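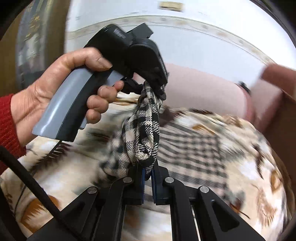 Software Engineer, Grasp Planning and Perception (full time)

Plostell is hiring one software engineer to work on the part of our stack that decides where to grab a piece of cloth, and then decides again when the cloth has other ideas.

We write software for two-armed robots that handle laundry and bedding. Rigid objects were solved, we are told, by other people, and we wish them well. Fabric folds over itself, hides its own corners, and looks completely different after being moved two inches. If you have spent your career enjoying the comfort of a known object pose, you will miss it here.

What you would work on

Elau is our planner. It takes a guess at the state of the cloth and picks the next pair of grasps, one per hand. Its handoffs between hands are decent. Its regrasps are slow, and its opinion of plaid is poor, as the stripes look a lot like fold edges to the current detector. We would like you to have thoughts on this by your second month.

Tikell is the tooling around it: time alignment for the recordings, a replay viewer, and a labeling queue. The viewer was written in a hurry in April and has been in daily use ever since – make of that what you will. It currently drops sync when a recording runs longer than 141 seconds. There is a ticket. There are several tickets.

You would split your time between the two, more toward Elau once the viewer stops embarrassing us. Expect to be in the code most of the day and in the lab the rest, pulling at pillowcases to find out why a policy that did fine in replay has gone to pieces on a real bed.

What we need from you

Solid Python and enough C++ to change a control loop without leaving a mess in it.

Three years or more of work on manipulation, perception or motion planning. A thesis counts, including the years you would prefer to forget.

Experience training models on data gathered from people's hands, or a convincing account of why you could pick it up quickly.

Comfort with camera calibration. Fondness is not required.

Written English clear enough that a colleague can act on your bug report without coming to find you.

Nice to have

Any previous work with cloth, rope, cable or bags. Some exposure to tactile sensing. The ability to fold a fitted sheet, which would put you ahead of the entire current team and all of our software.

The practical part

The job is on site four days a week at our office on Lammers Street, second floor, with the fifth day wherever you like. You would report to Po-yen Siu, who leads planning and will also be your first interviewer. Health insurance starts on day one. We can sponsor a visa transfer.

How to apply

Send a resume and one page about a bug in a robot system that took you far too long to find. We read the page first. Please quote reference 181 in the subject line, or your application will go to the person who orders our bed linen.

Applications close Tuesday, July 3, 2018. The process is a phone call, a paid half-day exercise on recorded data, and a visit to the lab. We answer everyone, though the week after closing tends to be slow.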